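Boîtes à motifs : la galerie

On m'a demandé d'ouvrir cette série avec le modèle à l'arbre de Gristesa, que Stella Makokha tient pour le plus réussi du catalogue. Je reste à convaincre. À 80 couronnes la petite boîte, j'attends un peu plus qu'un joli dessin.
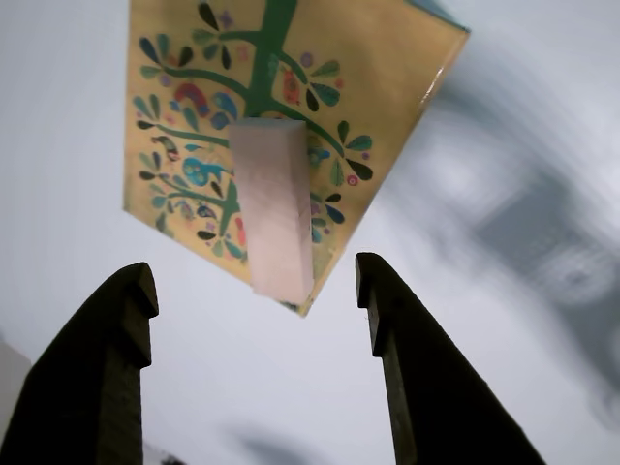
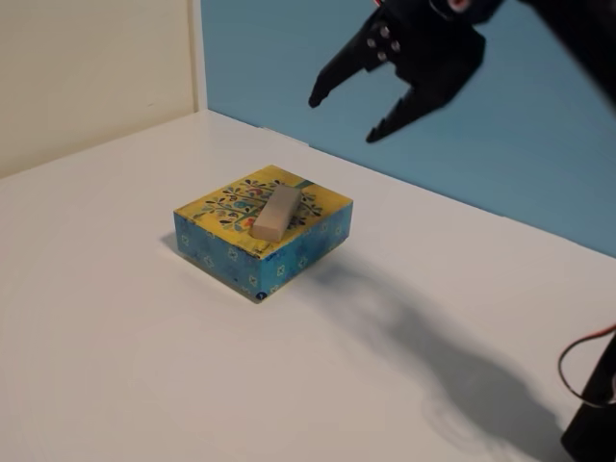
Le dessus jaune et son arbre, vus deux fois.

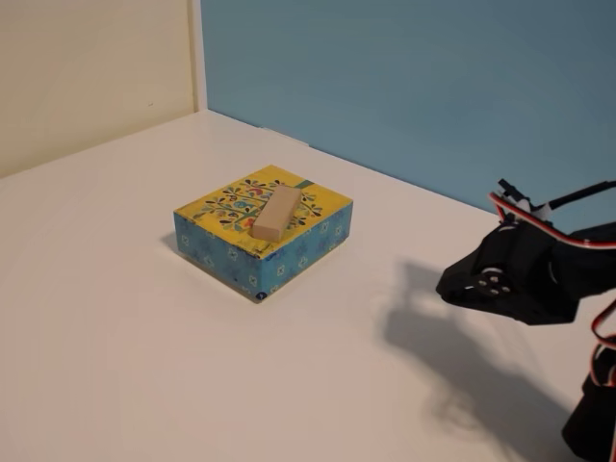 Le folklore imprimé se vend bien en ce moment, et Gristesa parle volontiers de « tradition » sans jamais préciser laquelle. Eduard Hrnčiar, qui collectionne ce genre de choses, y voit un mélange commode — je suis assez d'accord. Les côtés bleu clair, avec leurs petits motifs répétés, me paraissent d'ailleurs plus soignés que le jaune du couvercle, dont on fait toute la publicité. Quant au tirage annoncé de 500 pièces, je demande à voir : la mienne ne porte aucun numéro de série. Prochaine série en janvier, avec les boîtes rondes de Stotier.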